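How Well Do Common Wood Finishes Resist Drink Stains?

Project report, second-year materials elective, Zomholm
Eilidh Kinnear and Jean Hepburn

1. Background

Bare wood soaks up liquid, and most of the drinks people spill have color in them. Finishes slow this down, but they do it in different ways. Mineral oil fills the surface pores and never hardens. Linseed oil goes on as a liquid and then cures over days or weeks. Wax stays mostly on top. We wanted to know which of these gives the best protection on pale wood if the spill isn't wiped up right away, and whether the answer changes with the drink.

Our interest came from the kitchen table in Jean's apartment, which is bare maple and has a ring on it for every month she has lived there. She had been told to oil it, to wax it and to leave it alone by three different people.

2. Materials

We used 40 blocks of hard maple cut from two boards. The boards came from the same supplier but one was slightly more yellow than the other, so we mixed the blocks before dividing them up. All faces were sanded to 180 grit by hand and wiped with a dry cloth.

The blocks were split into 4 groups of ten:

Group A – no finish
Group B – mineral oil, two coats
Group C – boiled linseed oil, two coats
Group D – paste wax, two coats, buffed

Groups B and C rested overnight between coats. Group C then had two more weeks to cure, and we let the other groups sit for the same time so that everything was tested together in June. Oily rags from Group C were laid flat outdoors to dry before they were thrown away.

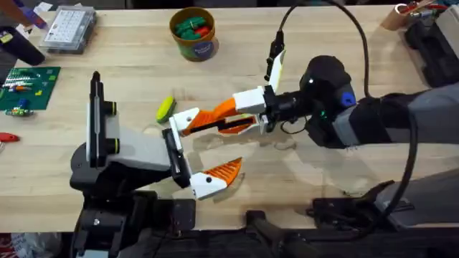
Color was a problem from the start. A stain that looks strong on maple can hardly be seen on walnut, so the results only mean something for pale surfaces. We stayed with maple because so many work surfaces are some kind of light-colored wood, and because a mark on that kind of top is easy to see from across a room. Someone with a dark table would need to repeat the work on a darker species. We also left out varnish and polyurethane. They form a thick film and would probably have beaten everything else, and we were more interested in finishes that can be renewed with a rag.

3. Method

Three drinks were used: black coffee, black tea and beet juice. The coffee was made in one batch with 610 ml of water and allowed to cool to room temperature. The tea was steeped for ten minutes and also cooled. The beet juice was bought in a bottle and shaken before use.

In each group, 9 blocks were stained, three with each drink. The tenth block got plain water and served as the control. We put 2 ml of liquid in the middle of each block with a syringe and covered it with an upturned cup to slow down drying. After one hour the liquid was blotted with a paper towel. We didn't rub. The blocks were then left uncovered until the next morning and scored.

After the first scoring, every block was wiped ten times with a damp cloth and a drop of Merrick dish soap, left to dry again, and scored a second time.

Scoring went from 0 (no mark) to 4 (dark mark with a clear edge). Each of us scored every block separately and without knowing the other's score. The blocks had numbers on the underside so we didn't know which drink or finish we were looking at, although beet juice was hard to mistake for anything else.

4. Results

Mean score before washing:

Coffee – A 3.5, B 2.0, C 1.5, D 1.0
Tea – A 3.0, B 2.5, C 2.0, D 1.0
Beet juice – A 4.0, B 3.0, C 2.5, D 2.0

Mean score after washing:

Coffee – A 3.0, B 1.5, C 1.0, D 0.5
Tea – A 3.0, B 2.0, C 1.5, D 1.0
Beet juice – A 2.5, B 1.5, C 1.0, D 1.0

Wax did best before washing with all three drinks. After washing, it was level with linseed oil on beet juice and still ahead on the other two. Bare maple did worst everywhere. Mineral oil was better than nothing, but the gap between it and linseed oil was only half a point in most cases and we wouldn't put much weight on that.

The beet juice results surprised us. It left the darkest marks and then faded the most when washed. Tea behaved the opposite way. On bare wood the tea marks didn't get any lighter after washing, and one of them looked grayer than it had the day before.

The water control left no color on any block. It did raise the grain on the Group A block, and it left a dull spot on the wax block.
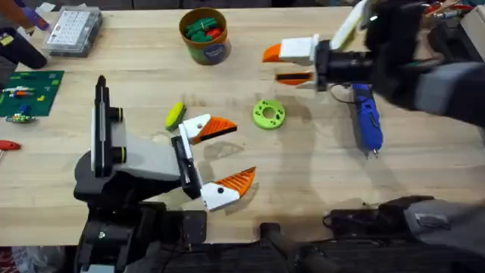
That dull spot came out with a second buffing. We note it because people who wax a table may see a pale ring under a wet glass and take it for damage to the wood. In our case it was only in the wax.

5. Discussion

The order of the finishes made sense to us once we had cut some blocks in half. In Group A the coffee had gone down well below the surface, and you could follow it along the grain. In Group D it was a thin line at the top. The beet juice in Group A had also stayed fairly shallow, and this may be why so much of it washed off.

Tea contains tannins, and tannins can turn gray or black where they meet iron. We don't know where iron would have come from here. The blade used to cut the blocks is one possibility, and the tap water used for the tea is another. We did not test for it.

There were some weak points in the work:

The groups were small. Three blocks per drink isn't enough to say much about half-point differences.

We only used one soak time. Most spills are wiped up sooner than an hour, and a few are found the next day.

The scoring was done by eye. We agreed on most blocks and were never more than one point apart, but a color meter would have been better. We asked to borrow one and it was out for repair.

None of the blocks had been worn. A finish on a real table is rubbed, leaned on and washed for months, and wax in particular is likely to come off where people rest their arms.

6. Further work

Eilidh would like to repeat the test with linseed oil followed by wax, a combination that several woodworking books recommend and that we left out only to save time. The spare blocks have been kept, and there are enough for one more group. We would also use shorter soak times, starting at five minutes.

Jean has since waxed half of her table.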